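Dumitrescu Laboratory Compares Two Gripper Fingers for Tableware Handling

March 4, 2020

The Dumitrescu Laboratory has completed the first stage of a comparison between two sets of gripper fingers intended for tableware handling in shared kitchens. The study sets the Woma finger, a narrow design with a stiff backing, against the Nemel finger, which has a softer core and a wider contact face. Both were fitted in turn to the same arm and operated through the same Mivora controller, so that any difference in results could be attributed to the fingers themselves.

Bowls, dishes and spoons were selected for the trials because they are common, smooth, and difficult to hold by the rim. A bowl resting in another bowl presents a particular problem. The fingers must close on one rim and leave the other behind, and the gap between the two is often narrower than the finger that has to enter it. Glazed surfaces add a second difficulty, as reflections can shift from one view to the next while the wrist camera is being used to judge the position of the rim.
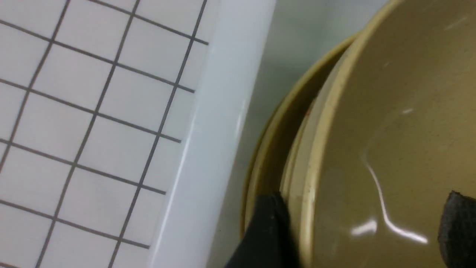
Femi Adebisi asked whether the comparison should have begun with single bowls, arguing that stacked ware tests the approach angle as much as it tests the finger, and that a good result on a stack may say little about grip strength. The laboratory has accepted the point in part. Single items will be given a separate score in the next stage, and the approach angle will be logged with each attempt.

Each finger set was put through 27 attempts on stacked bowls, using a fixed closing force and a fixed lift height. An attempt was scored as complete only if the upper bowl was raised and set down again with the lower bowl left in place. The Nemel finger completed 13 more attempts than the Woma finger under these conditions. Most of the Woma failures occurred at the moment of lifting, when the bowl turned between the fingers and its rim dropped to one side.

The position was less clear for shallow dishes. The wider Nemel finger needed more clearance beneath the rim and was more likely to push a dish along the surface before closing. The Woma finger reached the rim with less disturbance to neighboring items – a practical advantage where several pieces are set close together. Operators also reported that its narrow profile left more of the target in view of the wrist camera during the final approach.

A second series of trials placed the ware in mixed arrangements, with dishes on a tray and utensils in open bins. The purpose was to learn whether either finger could be used for a whole task without being changed partway through. 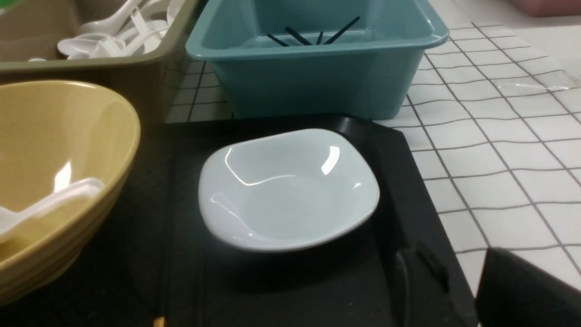

Neither finger met that goal in full. Spoons held in a heap were the most frequent cause of lost time, as both designs tended to pick up more than one at once or to close on a handle at a poor angle. Chopsticks were easier to grasp from above, although the softer Nemel finger allowed them to tilt during the move. The laboratory has not yet decided whether this should be addressed through the shape of the fingertip or through a slower travel speed.

Controller settings were also reviewed. The Mivora unit was run at its standard rate throughout, and operators noted a short delay between the closing command and full contact. The delay was the same for both finger sets and does not affect the ranking, but it made fine adjustment near the rim more difficult than expected. A revised closing profile is now being prepared and will be checked on stacked bowls before it is used elsewhere.

The next stage will include 3 changes: separate scoring for single items, a recorded approach angle, and a second wrist camera position set farther back from the fingertips. Camera placement was not part of the original plan. It was added after operators found that a close view helped with rim contact but gave little warning of items to the side.

Testing will resume once the revised closing profile has been approved, and the full set of results is expected in August. Until then, the Woma finger will remain in use for work with shallow dishes and the Nemel finger for stacked bowls. Requests for the test procedure and scoring sheet may be sent to the laboratory office.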